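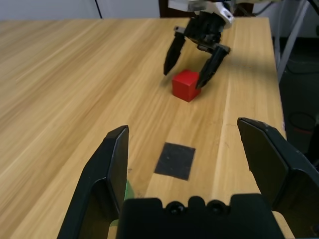 Sitden releases Rewi 2, planning software for two-arm work cells

Drovton, November 4, 2023 -- Sitden today released version 2 of Rewi, its motion planning software for robot cells where two arms share one table. The new version is available to all present licence holders at no extra cost.

In the first version, each arm received its own plan, and one arm had to stop completely while the other was moving near it. Rewi 2 makes a single plan for both arms. While one gripper goes down over a small part, such as a red cube on a wooden tabletop, the planner already keeps the place of the second gripper in its calculation, with the fingers open or closed.

The perception module was also rewritten. It joins the views of the wrist cameras into one model of the table and updates this model every 5 milliseconds. When a view is blurred by fast movement, the module gives it less weight until the image is sharp again.

Rewi 2 was tested in September at the Trostasano laboratory. The test program had 3710 pick-and-place cycles, and the full logs can be requested from Sitden by customers and by universities.

Plans written for the first version can be opened in Rewi 2 with the included converter -- only custom gripper models must be entered again. A single-cell licence for new customers costs $2000 per year, with support by e-mail.

Contact: Sitden press office, Drovton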